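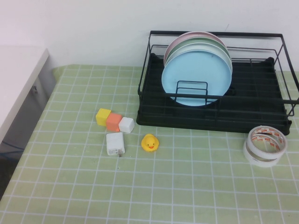

Figure 3. Table covered with a patterned cloth, with a dish rack and drip tray.

3.2 Table coverings in shared kitchens

Table coverings came up in the interviews more often than we had planned for. The interview guide had a single question on the subject, placed near the end, but in most households the topic was raised earlier, usually while the respondent was talking about cleaning. We therefore coded it as a separate theme and report it before the material on storage.

The sample for this section is 35 households in two housing districts, Drevero and Kang. All of them shared a kitchen among unrelated adults. Drevero is the older district, and its kitchens are small, with one table that serves for eating, preparing food and drying dishes. The Kang apartments were built later and have a longer counter, but residents there still used the table for much of the same work. Each household was visited once, in February or March, and each visit lasted 60 minutes.

Respondents used the word "tablecloth" for very different things. Some meant a woven cloth that went into the washing machine. Others meant a wipeable sheet bought by the yard, and a few used the word for a paper covering that was thrown away after a weekend. Where the difference matters we use "washable cloth" and "wipeable cover," following the terms in the Wilteo household survey. When respondents did not say which kind they meant, we left the item uncoded.

Color was discussed mainly in terms of what it hid. Dark covers were said to show flour and dried soap, and white ones to show tea. Pale green, pale gray and cream were named as safe choices. Printed grids and small checks were liked for a related reason: a faint stain was said to get lost among the lines. Two respondents in Kang also used the lines of a grid to keep their own things within an agreed part of the table. One of them described this as "my six squares," and her housemates confirmed the arrangement when asked. 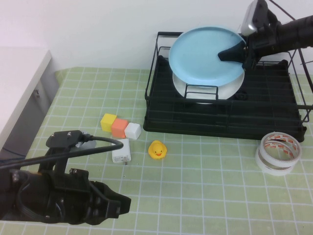

Figure 4. Pale green covering with a white line grid; three small cubes in yellow, orange and white at the middle of the table.

Ownership of the cover was less clear than ownership of dishes or pans. In Drevero it had often been left by an earlier tenant, and no current resident felt able to replace it without asking the others. This sometimes kept a worn cover in use for years. In Kang the cover had more often been bought by one person, who then did most of the wiping. Several of these buyers complained about the arrangement, though only one had raised it at a house meeting.

Drying dishes on the table was the most common source of dispute. Water under a rack marked some covers and lifted the edges of others. Households that had a tray beneath the rack reported fewer complaints, but the tray itself then had to be emptied, and the job was rarely written into a cleaning schedule. Of the schedules we were shown, 3 listed it by name.

These results agree in part with the earlier Sarkex study, which found that shared surfaces were cleaned less often than shared appliances. Our respondents made the same complaint about tables but said the opposite about ovens. The Sarkex households had paid cleaning once a month and ours did not, so the two sets of answers should be compared with care. Seasonal use is also missing from our data, as all visits took place in late winter, when windows were closed and laundry was often hung in the kitchen.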